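Search this site Go
Home | Regions | Towns | Routes | Index A–Z

Prastiven Pass
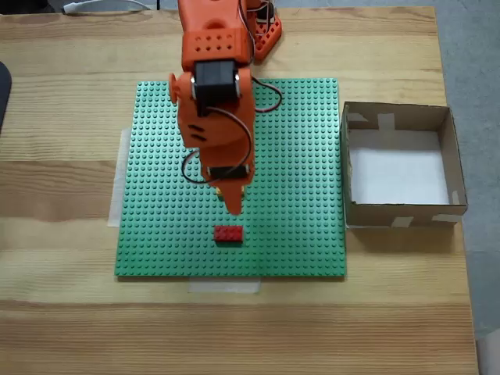

Maintained by the Mountain Routes Section, Tustano Travel Encyclopedia

Prastiven Pass is a mountain pass between the valley of Flakent in the north and the small market town of Tustano in the south. The road over it is 27 kilometres long and climbs to a little more than 2,000 metres above the level of the sea. It is used by local drivers, by cyclists, by walkers and, in the summer months, by many visitors who come for the lakes on the southern side.

Name

The origin of the name is not certain. The older people in Flakent say simply "the Saddle", and this form is also found on the first printed maps. The name Prastiven belonged at first only to a group of summer huts below the top, and it was given to the whole pass when the road was built. In Tustano the word is pronounced with a long second vowel, in Flakent with a short one.

Geography

The northern side is steep and mostly covered with forest. The road follows a stream called the Pisharody, crosses it on stone bridges and leaves it where the trees end. After this point the land is open, with grass, low bushes and large grey rocks. The top of the pass is a flat place with a car park and a stone shelter.

The southern side is longer and more gentle. It has three lakes, of which the middle one is the largest. The lowest lake can become almost dry at the end of a warm summer. From the middle lake there is a wide view over the plain, and in clear weather one can see the church tower of Tustano.

History

A path for mules existed here long before the road. Salt and wool were carried over it, and travellers slept in the huts on the way. The path had a bad reputation for fog. A row of tall stones was put up to show the direction, and many of these stones are still standing, although some were later taken for building walls.

The road for vehicles was made in two parts. The southern part was finished first, and for several years it ended at the middle lake, where an inn was opened. The northern part was more difficult, for the rock above the forest was loose and fell often on the works. The inn was closed after the road was completed, as drivers did not need to stop there for the night any more. It was later opened again as a guest house.

The local writer Éabha Moynihan described the pass in her book of walks, "Over the Saddle". She crossed it on foot in both directions and preferred to begin in Flakent, so that the hard climb is done in the cool part of the morning. Her chapter on the old path is still used by walkers, but the footbridge she mentions near the forest edge does not exist now.

Climate

Winter is long on the pass. Snow normally closes the road before the end of autumn, and February is the coldest month. Wind is strong at the top in all seasons. In summer the mornings are usually clear, while clouds gather from the south after midday and short storms are common.

Access

The road is narrow, and on the northern side there are places where two buses cannot pass each other. Caravans are not permitted between the forest edge and the top. There is no fuel on the way, so drivers should fill the tank in Flakent or in Tustano.

In summer a bus goes from Tustano to the top of the pass at 8.30 in the morning and comes back in the late afternoon. It does not continue to Flakent. Walkers who want to cross the whole pass on foot commonly divide the journey over 2 days and sleep in the guest house at the middle lake, where beds must be reserved before arrival.

Plants and animals

The forest is mainly of spruce, with some beech in the lower part. Gentians grow in the open grass near the top, and bilberries are collected there at the end of summer. Marmots live among the rocks and are easily heard from the road. Eagles are seen now and then above the northern side. Dogs must be kept on a lead around the lakes during the nesting season.

See also: Flakent (valley); Pisharody (stream); Mountain roads with winter closing

Contact us | Copyright Tustano Travel Encyclopedia | Back to top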